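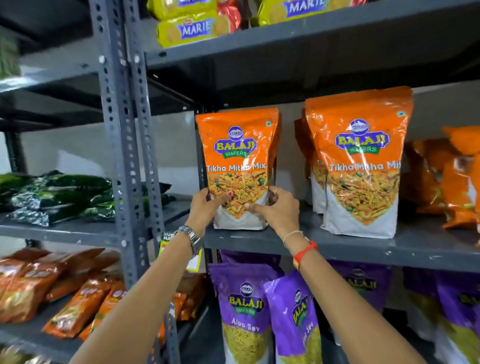 One reader of the older version of this page objected that "fewer" was never wrong with weights and that the rule as given was too strict. Fair point, partly. The entry has been reworked since, see Measures.

# Less and fewer

**Less** and **fewer** are two English words for a smaller amount or number. Often confused. The usual advice: *fewer* with things you can count, *less* with things you can't. Fewer snacks, less salt. Fewer letters, less mail.

## The basic rule

*Fewer* goes with plural nouns – cups, streets, mistakes, emails. *Less* goes with mass nouns, the kind that don't normally take a plural: water, traffic, advice, furniture. The opposite of both is *more*, and there the language makes no split at all, so plenty of speakers don't see why it should going down.

Some nouns work both ways. *Less cake* is a smaller slice. *Fewer cakes* is a smaller number of whole ones. Same with *coffee*, *paper*, *hair*, *noise*.

## Measures

Money, time, distance and weight take *less* even when the noun is plural in form, becuase the figure is felt as one amount.

- less than 49 dollars
- less than 200 miles from Astley
- less than two hours
- 11 pounds less than before

*Fewer than 200 miles* isn't a grammar error as such. Sounds stiff. It can be right if the units are really being counted one at a time, e.g. fewer pounds on the scale each month, and this is what the objection was about.

Percentages follow the noun behind them: less than half of the water, fewer than half of the houses.

## Set phrases

*Less* stays put in several of these. "In 200 words or less." "One less thing to worry about." *One fewer thing* exists but is rare in speech. *No less than* is common with numbers of all kinds, and *no fewer than* is the more careful form with people and objects.

## Store signs

The checkout sign with "items or less" is the best known case. Some style guides want *fewer*, others let it go as informal. The Flosholm style sheet, used for the Cirkura handbooks, avoids both and has "up to 11 items". Works fine, but only where the limit itself is included.

## History

*Less* with plurals is old, found in Old English, where it was followed by a genitive. The strict split came in much later – first as a matter of taste in the 1700s, then hardened in to a rule by schoolbooks.

## See also

- Amount and number
- Much and many
- Mass noun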